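Chapter 8
Local Councils and the People Who Vote for Them

In the spring before a local election, the town of Jondau had one question which came back at every public meeting: should the old bus depot be sold? The council had received an offer from the building firm Schwerdtfeger. Two candidates for mayor, Annelore Meinecke and Rainer Fuchs, gave opposite answers. Meinecke wanted to keep the land in public hands. Fuchs wished to sell it and to spend the money on roads.

A student who reads only the national news may think that such a question is small. For the families who live near the depot it was the largest question of the year. In this chapter we look at how a local matter of this kind becomes a political one, and who has the power to decide it.

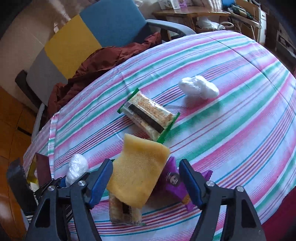 We must first separate the mayor from the council. In Jondau the mayor prepares the decisions and signs them, but the council votes on them. It has 15 members, and a sale of public land needs a simple majority. A candidate for mayor can therefore promise a sale, but cannot carry it out alone. Many voters did not know this. Finn Wendt, who reported on the campaign for a local paper, wrote in April that both candidates "speak as if the council were already asleep".

The second point is the petition. Any resident of voting age may start one, and with 200 signatures the council is obliged to discuss the matter in open session. It is not obliged to agree. Sieglinde Kleinschmidt, a retired teacher, collected the signatures for keeping the depot, and she had enough of them after about two weeks.

Section 8.1 explains the duties of the council. Section 8.2 follows the petition from the first signature to the vote. Before you read further, find out how many members your own council has and when it meets in public.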